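Nultemby Shed Notes: The Gripper Gallery

May 23, 2023

Welcome back to the build log for Tronden, the hand-held gripper that has eaten most of my evenings and one perfectly good biscuit tin. Readers of the earlier pages will remember that the aim was modest. I wanted a pair of fingers on linkages that I could hold by hand, work through a fruit bowl with, and later bolt to an arm once I'd learnt how a decent grip ought to feel. The arm is still a drawing. The fruit bowl has had a hard life.

The linkage is the usual parallel sort, which keeps the two pads facing each other as they close. I drew it five times. The first four versions closed beautifully on thin air and then bowed outwards like a pair of cheap tongs the moment they met a satsuma. Version five has thicker links and proper pins, and I've stopped apologising to the fruit.

Fruit is a good test, by the way, if you're thinking of building one of these. Wooden blocks flatter you. A block doesn't mind being squashed and it has nice flat sides, so any old pincer looks clever. Give the same pincer something round, or something wrinkled and sticky, and you find out what you've made. The rules in our house are one piece at a time, over the blue plate, and anything that gets burst is eaten by whoever burst it.

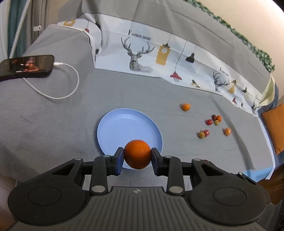

Orange, peel and all, between the blue pads.

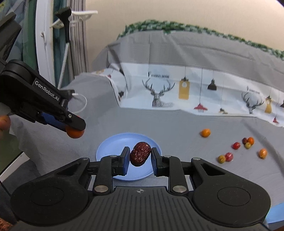
A date over the plate. Wrinkles are harder than they look, and a second gripper has come in from the left with something round and orange of its own.

The pads have had more attention than anything else on the tool. I started with bare plastic, which has all the grip of a wet bath. Then came rubber bands, wound on in a temper, and then a strip from the sole of a slipper that I'm told was still in use. A softer facing was the answer, and I'd have got there sooner if I'd read the Cheung linkage notes to the end instead of stopping at the diagrams. Page 74 says in plain words to sort out the pads before touching the springs. I had by then bought 2 sets of springs.

Spring force is a matter of taste. Mine is set so that the fingers will just hold a 600 gram bag of sugar if I pinch with some conviction, and will leave a ripe tomato alone if I remember to breathe out. Anything stiffer and my thumb goes numb before the kettle's boiled.

Things still on the list:

A stop to keep the fingers from closing past the middle. At present they meet with a clack that upsets the cat.

Less slop in the lower pivots. Washers have been tried. Thinner washers are on order.

A motor. I have a small one put by, and a controller board running Nideo, my own bit of code, which so far can open the fingers, close the fingers, and sulk. It does the third without being asked.

Somewhere to keep it all. The dining table has been mentioned, more than once, as a place where people used to have dinner.

The motor goes on in July if the washers turn up, and there'll be another gallery then. Grapes are next on the menu. I've bought the seedless kind, as I'm the one who'll be eating the failures. Drawings for version five are on the downloads page, along with version four for anyone who wants a pair of salad servers.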